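Filleck Lateral Cabinet

The Filleck is a steel lateral cabinet for offices that keep paper in pouches, folders and loose-leaf manuals. It has four drawers, a single top rail lock and a leveling base. It is built at the Mindley works in Alcantara and ships assembled. The drawers run side to side across the width of the cabinet, so a full drawer can be read from the front without reaching past arm's length.

Most lateral cabinets are specified for hanging files only. Mixed paper is harder on a cabinet. A drawer of hanging files loads the side rails evenly, while a drawer of stacked pouches and bound manuals puts the weight on the drawer bottom and shifts it every time something is pulled out. The Filleck drawer bottom is a folded pan with two welded ribs underneath, and the rails are a separate part that lifts off when they are not needed. The pan carries the same rated load with the rails on or off.

The cabinet is meant to stand within reach of a desk. Cabinet depth was set at 600 mm so that the back lines up with a standard office table placed against the same wall. The top is flat and will take a printer or a scanner. It should not be used as a seat.
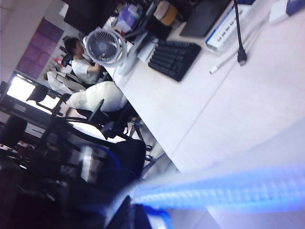
Mindley Office Storage, issue 19

Construction

The shell is cold-rolled steel, folded at the front edges and spot-welded to the back panel. There are no exposed screws on the sides, and two cabinets can stand touching with no gap. Connecting bolts for side-by-side use are in the base kit. The holes are already punched and covered with plastic plugs – push the plugs out from inside the bottom drawer opening.

Drawers run on Asex three-part slides with steel balls. The slides open to full extension, and the back row of a drawer clears the shell. A catch at the end of travel holds the drawer open on a floor that is slightly out of level. To close, push past the catch with the flat of the hand. Slamming the drawer will wear the catch and is the most common cause of early slide replacement.

Slides were cycle tested at full rated load with the cabinet bolted to the floor. They are not greased after assembly and do not need grease in normal office use. Spray oil will pick up paper dust and should be kept off them. A dry cloth once or twice a year is enough.

The finish is powder coat in light gray, dark gray or white. The inside of the drawers is the same color as the outside. Touch-up paint is sold in light gray and dark gray only.

Interlock and tipping

A vertical bar behind the slides allows one drawer to open at a time. The bar has no springs. When a drawer opens, a tab on the slide lifts the bar into the path of the other tabs and blocks them. If two drawers can be opened together, the bar has come off its lower pin, and the cabinet should be unloaded from the top down before anything else is done.

The interlock does not replace the floor fixing. An empty cabinet with a loaded top drawer can tip even with one drawer open. Load the bottom drawer first. Where the floor cannot be drilled, fit the counterweight, part F-CW, which sits behind the bottom drawer and is held by two wing nuts. The counterweight takes no drawer space.

Drawer fittings

Each drawer comes with one pair of rails and one divider plate. Rails can be set for letter or legal size. The divider plate fits into slots at 19 mm spacing along the pan and can be moved by lifting it straight up. Additional plates are ordered singly.

Zip pouches and thin manuals store best on their long edge with the opening up, leaning slightly back against a divider plate. Stored flat, they slide over one another and the lower ones are seldom looked at again. Slick plastic pouches need more plates than board folders do. A plate every few slots is a good start, and the spacing can be adjusted after a month or so of use.

Labels go in the channel on the drawer front. The channel is open at both ends and takes a plain paper strip under a clear cover. For pouches, a label on the pouch itself will be covered by its neighbor, and it is better to put a card tab in the top edge, inside the zip.

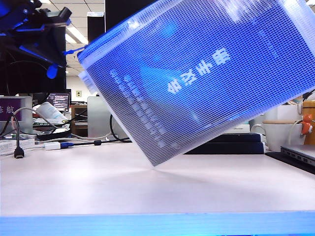

Can a drawer hold hanging files and pouches at the same time?

Set the rails at one end of the drawer and a divider plate at the other, with at least one empty slot between them. The short rail kit is needed for this, part F-RS, as the standard rails run the full width of the pan. The rated load is for the whole drawer and does not change.

Lock

The lock is a cam type at the top right of the shell. It moves the same bar as the interlock and secures all four drawers. Push every drawer fully closed before turning the key. A drawer that is short of closed by a finger's width will stay unlocked even though the key turns.

Two keys are supplied. Key numbers are stamped on the face of the lock and should be written down at delivery, in a place other than the cabinet. The lock core can be changed from the front with the removal key, and cabinets in one room can be keyed alike on request. This must be stated on the order and adds to lead time. The lock is there to keep drawers closed and discourage casual access. It is not a security rating, and the Filleck is not a fire cabinet.

Damp and dust

Steel cabinets on outside walls can collect moisture behind the back panel. Leave a hand's width of air at the back in unheated rooms. Paper kept in sealed plastic in such a room should be dry when it goes in, as the plastic will hold moisture as well as keep it out. Mesh or vented pouches are better for paper that is handled often. Smooth clear sleeves can lift toner off printed pages over time, mostly in warm rooms and under pressure, and a full drawer supplies the pressure.

The drawers have a brush strip along the top edge of the shell opening. It keeps out most dust. It can be pulled out and washed in warm water, then pressed back into its groove once dry.

Delivery and setup

The cabinet arrives upright on a pallet, wrapped in film with foam at the corners. Check the slides before signing. Open each drawer to the catch and let it rest there. A slide bent in transit will show as a drawer that hangs lower on one side, and this is much easier to claim for on the day.

Keep the packing until the cabinet has been leveled and locked once. If it has to go back, it must go back wrapped. The drawers are held for transit by two red clips behind the bottom drawer front. Take these out before using the lock.

To level, open the bottom drawer, remove the pan, and turn the four feet with the supplied wrench. The drawer fronts should be parallel with an even gap between them. If the gaps are wider at one side, raise the foot on the low side and look again.

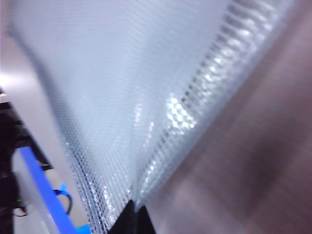 One office wrote to Mindley after a move that it had leveled the cabinets empty, found the gaps uneven again once they were full, and now loads the two lower drawers first and levels after that. On carpet this is the better order. The feet sink under load and take a few days to settle. On hard floors it makes no difference.

Ordering

The four-drawer cabinet is F-4. A two-drawer version, F-2, uses the same pan, slides and lock and fits under a table of normal height. The F-2 has no counterweight option. Spare slides are sold in left and right pairs, and single slides are not available. The Alcantara works keeps almost 2,000 pairs in stock, which covers cabinets from the previous series as well. State the series letter from the plate inside the top drawer.

Comments

guest
We have six of these. The gray touch-up paint is a shade darker than the cabinet. Use very little.

filing_room
Do the old divider plates fit the new pan? Ours have the rounded corner.

guest
Rounded ones fit but sit a bit loose. You can bend the foot of the plate out slightly with pliers and they hold fine.

nightshift2
Agree about the slamming. We went through two pairs of slides in the top drawer in one year, none in the others. Moved the daily stuff down to the second drawer and put a note on the front.

anon
The page should say the wrench does not fit the old feet. Ordered the base kit in December for an older cabinet and had to use my own.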